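Recording practice runs in the simulator: a walkthrough for new operators
Posted 24 February 2021

You will need a Zatisel account, the two-arm controller set, and a room loaded from the Idahosa scene pack. Any of the counter rooms will do. Set aside an hour for your first batch and don't expect to keep all of it.

1. Load a room and read the task line

Each run has one task line, such as "move the potted plant away from the sign." Read it before you touch the controllers. The learning system gets the line along with the motion, so if you do something else on the way, the pair is wrong and the run has to go.

2. Check the wrist view

Switch to the wrist view on the arm you plan to use and open the gripper all the way.
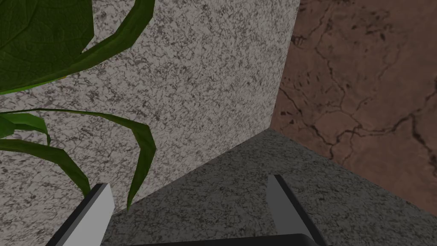
Speckled stone is hard on depth judgment, because a wall and a counter in nearly the same gray can run together. Move the wrist a little from side to side until you can tell which surface is nearer. Leaves are worse. They come into the wrist view before the pot does, and new operators tend to stop short or close on a leaf. Keep going slowly until you see the pot itself, or change to the overhead view for the last stretch.

3. Record the approach

Press record while the arm is still clear of everything. Move at one steady speed. Pauses are fine if they are short – the trimming script in Brikska cuts any stop longer than 3 seconds, and the cut leaves a jump in the motion.

Use one arm for the object and park the other where it can't knock anything. With a crowded counter, look at the small flat items before you look at the tall ones. A spoon near the front edge is easy to sweep off with a forearm.

4. Watch it back from above

Play the run at half speed in the overhead view before you save it. Check where the idle arm was and whether either arm brushed something the task line doesn't mention.

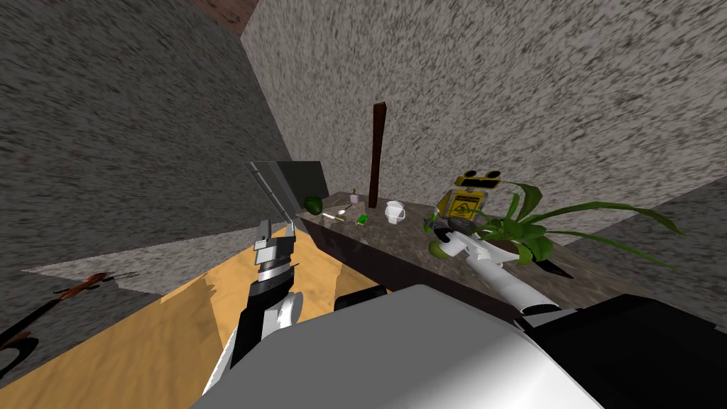 Gusisa wrote in to ask whether a run with a light brush against a leaf should be thrown out, given that plants are nearly impossible to reach into cleanly. Keep it, as long as the pot didn't shift before the grip. Tag it "contact" so it can be filtered later.

5. Save, tag, reset

Save failed grasps too, under "fail," and don't trim them. Then reset with the shuffle option on. Without it the objects go back to the same spots, and 100 runs of one layout teach the system very little beyond that layout.

A first batch is 60 runs. In my last one I kept 53, and most of the rest were lost to a wrong task line. Upload the batch as a single folder and leave the file names as they are.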